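Stornthorpe Publishes Free Good-Practice Guide for Bin-Picking Robot Cells

Plain-language handbook covers cable routing, bin condition, clamping and daily checks for small workshops and teaching labs

CITOVLEY, April - Stornthorpe, the automation training and advisory firm, today released the first edition of its Bench Cell Good-Practice Guide, a free handbook for anyone who runs a robot arm over a parts bin and would like to do it safely, tidily and in a way that the next person on shift can understand. The guide runs to 66 pages, and we have tried very hard to keep every one of them readable.

The idea came out of our site visits over the past two years. Large factories usually have a safety engineer on staff and a shelf of formal standards to go with them. Small shops, college labs and start-ups often have one arm, one table and a great deal of goodwill, and they kept asking us the same sensible questions. How much slack should a cable have at the wrist? Who is allowed to move the bin? Does a clamp count as a fixture? We found ourselves writing long emails in reply - the same long emails, more or less - and at some point it seemed kinder to everyone to put the answers in one place.

"People care about doing this properly, and they were being handed documents written for a car plant," said Maxence Barbier, who led the writing team at Stornthorpe. "We wanted something you could read with a cup of coffee in one hand and then go and use the same morning. If a rule needed three readings before it made sense, we sent it back and wrote it again."

The guide is built around 10 working rules, each with a short explanation, a checklist and a note on how the rule fits alongside a full risk assessment. It does not replace the risk assessment, or the national and international robot safety standards that apply where you are, and the opening chapter says so in large type. What it offers is the everyday layer underneath: the habits that keep a cell in the condition it was in when somebody signed it off.

Cables get the longest chapter, and they deserve it. Lines that run along an arm to the gripper have to bend with the wrist through every pose, and a loop that looks generous in one position can pull tight or snag on a bin wall in another. The guide asks teams to move the arm slowly through its whole working range with the cables fitted, to write down where the loops come closest to the bin, and to repeat the exercise whenever a line is added or rerouted.

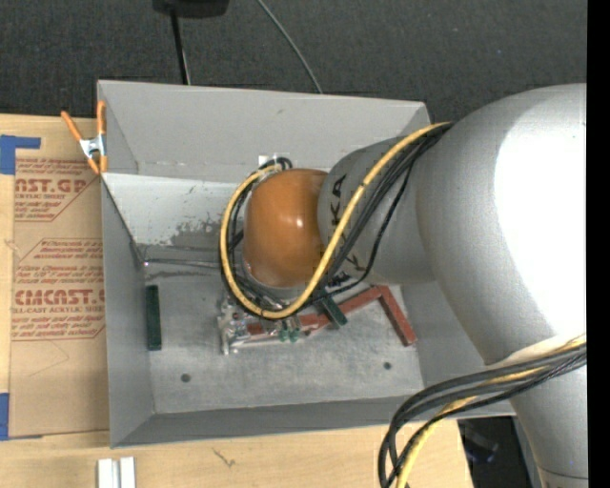 Cables loop around the wrist of a robot arm as its gripper works inside a metal bin. A spring clamp grips the bin's upper left corner.

A second chapter deals with the bin and whatever it stands on. It asks that the bin's position be marked and recorded, that anything holding it or resting against it be listed on the cell sheet, and that loose sheet material, tape and offcuts near the working area be either made part of the setup or taken away. Wear on the bin floor and walls gets a page of its own, with advice on when a scratch is only a scratch and when it is time to order a new bin.

Before publication, the draft was tried out by 83 readers from workshops, training centers and college labs, including the team at Pelupessy, the contract assembly firm, which used the daily checklist on its own bench cells while the guide was being finished. Their comments led to a good many changes, among them a shorter start-of-shift check and a much clearer section on who may enter the cell and when.

"Our first reaction was that the daily check was too long, and we told them so, at some length," said Hakim Tjoa, operations manager at Pelupessy. "They cut it down and sent it back, and now it gets done. I would especially point new operators to the pages on stopping the arm before reaching into the bin. Everybody knows that rule, and it still helps to see it written down next to the emergency stop."

Stornthorpe will also be holding a free introductory session on the guide at the Flendon training center, with room for 60 people. The session starts at 9:30 a.m. and includes a walk through the cable checks on a working cell, with plenty of time for questions afterward. Lunch is provided.

The guide can be downloaded from the Stornthorpe website, and printed copies are available on request to schools and colleges. Readers are warmly invited to send in corrections, disagreements and stories from their own benches, all of which will be read with care before the second edition.

About Stornthorpe

Stornthorpe provides training and practical advice on robot cells for small manufacturers, laboratories and teaching workshops. The company is based in Citovley.

Media contact: Press Office, Stornthorpe, Citovley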